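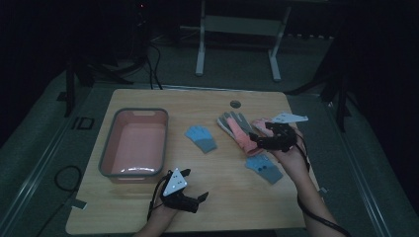 **Figure 3.** Two light blue gloves, a gray and pink one and a pink one, beside the empty basin.

### 4.2 What counts as a pair

Gloves are the only winter garment sold in twos and owned in ones. Our household survey in Huvetness asked families to empty whatever they kept their winter things in and sort the contents in front of us. Of the 547 gloves and mittens that came out, 162 had no partner anywhere in the house. Parents were, on the whole, cheerful about this. One described her hall drawer as a retirement home.

The sorting task was meant to be the easy part of the study. Participants got a table, a plain basin with a gray rim, and a mixed handful of children's gloves, and were asked to put away "the ones that go together." We had expected color to settle the matter. Color does most of the work, and with a set like the one in Figure 3 it splits the blue from the pink before anyone has thought very hard. The trouble starts after that. A glove lying palm up and its partner lying palm down can look like strangers, especially when the maker has used one fabric for gripping snow and another for being admired.
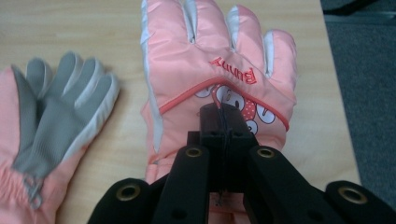
**Figure 4.** Salmon-pink ski gloves, palm side (left) and back (center). The embroidery reads "Bunny."

The gloves in Figure 4 are a fair sample of the problem. The left one shows a gray palm and gray fingers, with the pink mostly down at the cuff. The center one is puffed pink nylon with white stripes between the fingers, and has a name to live up to. White trim on both is the best clue, and adults tended to find it late. Children in the Mollah group went straight for it, or else turned every glove over before starting, a step that had not occurred to several of the authors during piloting.

We coded three habits. *Flippers* turned gloves until the same side faced up. *Stackers* laid one glove on another and judged by outline, a method that works well until it meets a puffy cuff. *Tossers* put everything in the basin and declared the job finished. Under our instructions this was an error. Under the instructions most families give at home, it would have passed, and we return to the point in Section 5.

Left and right were largely ignored. Across 348 sorting trials, participants who had matched two gloves by color seldom checked whether the thumbs agreed, so that two lefts could be put away as a pair with every sign of satisfaction. We considered adding a reminder to the task sheet. The Futside pilot had included one, in bold, and it was read by the experimenters.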